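Offset

The Clista cell at Tonuvthorpe had logged 1389 faults since the last overhaul, and all but a handful were the same one. Grip not confirmed, retry, grip not confirmed, stop. The operators had learned to clear it with the side of a thumb while looking at something else.

Wendy Sedgwick arrived with a torque wrench, a set of feeler gauges and a laptop with a cracked hinge. She read the log standing up. Then she asked for the maintenance book, and was brought a green binder in which the last entry said "greased" and was dated 2/4/21.

"Who signed this?" she asked.

"Gebremichael," said the shift lead. "He went to Greltesel. He set the whole cell up, him and nobody else."

She locked out the supply, bled the air and hung her tag on the disconnect. The gauge took its time getting to zero. She pulled the cover off the gripper and found it in better shape than the log had led her to expect. The rails were clean. The left finger pad was worn at the tip and the right one was not. She slid a feeler gauge behind each pad in turn, wrote down what she got, and put the cover back with two screws in it, since she would be taking it off again.

Uneven wear on one pad meant the gripper was meeting the part off center and dragging it over. The usual causes were a bent bracket, a loose tool flange or a bad tool offset. The bracket was straight. She put the wrench on the flange bolts, in a cross pattern, and every one clicked at the specified value. That left the offset, and the offset lived in the controller, where Gebremichael had typed it.

He had also left a model of the cell. It was on the controller backup in a folder called OLD_OLD, and it opened on the second try. She set the laptop on an upturned tote, restored power to the controller only, and ran the pick program in the model one step at a time, with the wrist view open beside the code. 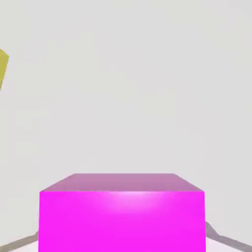 The tool offset in the controller was 4 mm to the left of the one in the model. She compared the two files line by line and found no other difference in the tool frame. Somebody had changed the real one and left the model alone. In the model the magenta box stood in the middle of the wrist view with much the same margin on either side, and the gray fingers came in low and passed behind its bottom corners, one left, one right. She checked the coordinates anyway, having been fooled by a picture before. They agreed with it.

She looked for a comment in the controller file. Gebremichael had been a man for comments. Line 30 said "check hoses," line 31 said "I mean it." Beside the tool offset there was nothing.

"Did anyone change the fixture?" she asked. "The nest the parts sit in."

The shift lead thought it over. "We had a different nest in March. On loan, while ours was out being machined. It sat a little to one side."

"And when yours came back?"

"We bolted it in."

"And the offset?"

He looked at the controller as if it might care to answer for him.

She copied the old file to a new name, entered the model's value and saved it. Then she fitted two new pads. It had to be both; a new pad against an old one would close off center and she would be back inside the month. She replaced the cover, with all the screws this time, cleared the lockout and walked the arm down to the nest at low speed with the enable switch half pressed and her other hand resting on the stop.

The fingers came down on either side of the first part. She stopped above the grip point and measured the gaps. Left and right differed by less than the thickness of her thinnest gauge. She closed the gripper. The confirm light came on.

She ran 30 cycles at reduced speed and then the same again at full rate, watching the light and not the arm. The shift lead stayed for all of it. On the second run his thumb moved toward the reset button each time the fingers closed, and each time he put it back in his pocket.

"He would have written it down," he said. "If it was him that changed it."

"When did he go to Greltesel?"

"February, that year."

"Then it wasn't him," said Wendy Sedgwick.

The shift lead nodded several times. He seemed to be working something out, and she left him to it and opened the binder. Under "greased" she wrote the fault, the cause, the old offset, the new offset, the pad change and the hour meter reading, 1780. In the controller file, beside the offset, she typed a comment: "matches own nest - if nest changes, change this." She thought about the line below it for a while.

"I mean it," she typed, and saved the backup twice.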